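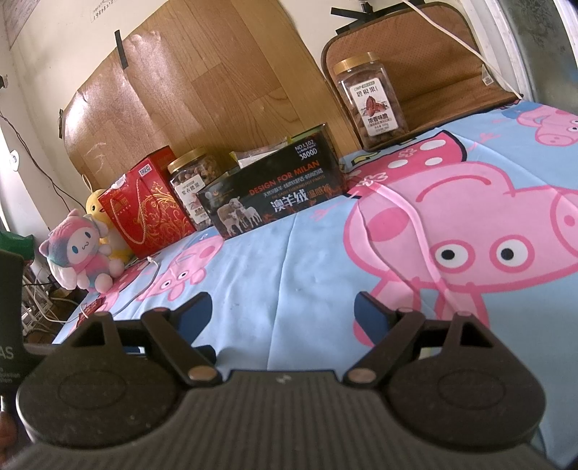 Thursday, February 6, 2020
Dye bench, back room

Picked up the indigo vat again after leaving it alone since Monday. Surface had a thin coppery skin and a few blue bubbles pushed to one side. Liquid underneath was yellow-green when I tipped the jar to the window. pH strip read between 10 and 11, closer to 11, so I added no lime. Warmed it in the water bath for an hour with the lid on and stirred once, slowly, along the wall.

Swatches for the Plimura order, cotton only. All were scoured last week with soda ash and the neutral soap. Zoila weighed the dry lot before I wetted it out: 194 g. I soaked them overnight and squeezed them by hand before the first dip.

Dip 1: five minutes under, ten in the air. Turned evenly except for the two pieces of twill, which stayed green in the folds much longer than the plain weave. I opened them up and hung them by the corners.

Dip 2: same times. Twill caught up.

Dip 3: same times. Stopped there for the pale set. The mid set gets three more tomorrow if the vat holds.

The sediment got stirred up on the third dip. My fault, I let the weight drop to the bottom. One plain weave piece has gritty specks along the hem. Rinsed it separately and set it aside, not to be sent.

Jhair asked why we don't use the fructose recipe for everything now that the iron one has been such a mess to clean up. For cotton I'd agree. The iron vat still gives me a flatter, grayer blue that Socorro likes for the lining fabric, and I don't want to lose that color until we have something close to it. He is going to start a small fructose jar with half the usual indigo and see if it gets there with more dips. I told him to write down every dip this time, including the bad ones.

Resist paste. Tried the rice paste with the finer bran. It goes through the stencil cleanly but cracks when it dries near the heater. Moved the second panel to the cold shelf and it was still a little soft at four o'clock. Édgar thinks more salt in the mix, I think less heat. We'll do one panel each way. Stencil 3 has a torn bridge in the upper corner and needs patching with silk before anyone uses it.

Lightfastness strips. Took down the set that has been in the south window since fall. The weld yellow has faded badly under the uncovered half. Madder is fine. The indigo strips have barely moved, though the single-dip one looks slightly duller to me. Sheyla looked at it under the lamp and couldn't tell which half was which. Filed in the gray binder behind the earlier madder sheets.

Supplies: citric acid is down to the last scoop. Lime is fine. The Verkmont cotton that came in still has sizing in it, water beads on the surface even after one scour, so the whole roll has to go through twice. I'd like to know before we cut it whether the other roll is the same.

Tomorrow
Check vat before stirring. Strip the pH again.
Dips 4 to 6, mid set.
Vinegar rinse for the pale set, then a soap wash, then dry flat.
Patch stencil 3.
Ask Socorro if the lining swatch can wait until Jhair's jar is ready.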